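Forum Home | New Posts | Rules | Search | Log In

Moving to Clonstead for work, need opinions

ninepinwheel wrote:
So I got the offer and I have until November to decide if I rent in town or stay in Kakcombe and drive it. 26 miles each way. My car has seen better days and I hate getting up early, but rent here is cheap and my sister is close by.
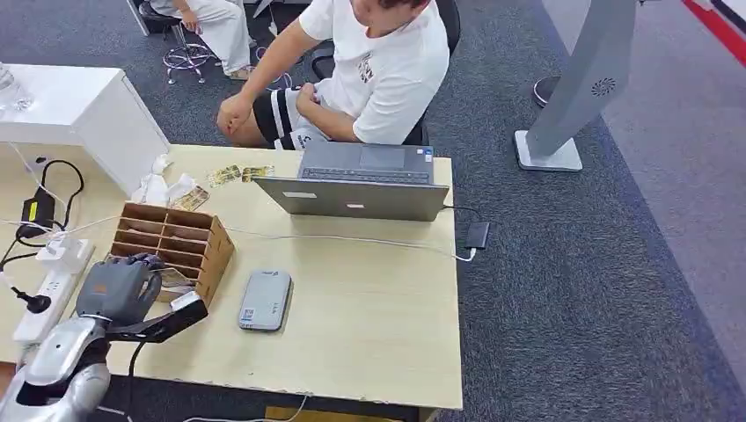 The office is letting people work from home two days a week after the first month, so that's three drives a week, not five. Would you do it?

gratano_gus wrote:
I did that drive for a whole winter and I would never do it again. You'll be fine until the first ice on the hill past Gratano, then you'll be sitting there at 7 am hating everything. Move!

Nives Orlandini wrote:
Gus, come on, it's not that bad. I still drive it and spend $76 a week on gas and parking. Rent in Clonstead would cost me 503 a month more than I pay now. You do the math. 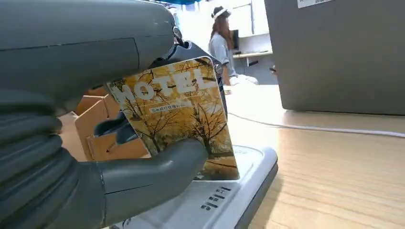
And fall on that road is gorgeous, I'd miss it. Get good tires and leave ten minutes early.

gratano_gus wrote:
Ten minutes won't help when a truck is sideways. And I put 4,000 bucks into my car that year (brakes, transmission, the works).

Nives Orlandini wrote:
Your car was junk before you moved here and you know it lol

ninepinwheel wrote:
Ok ok! Leaning toward staying put through spring. Does Barbieri still do tires?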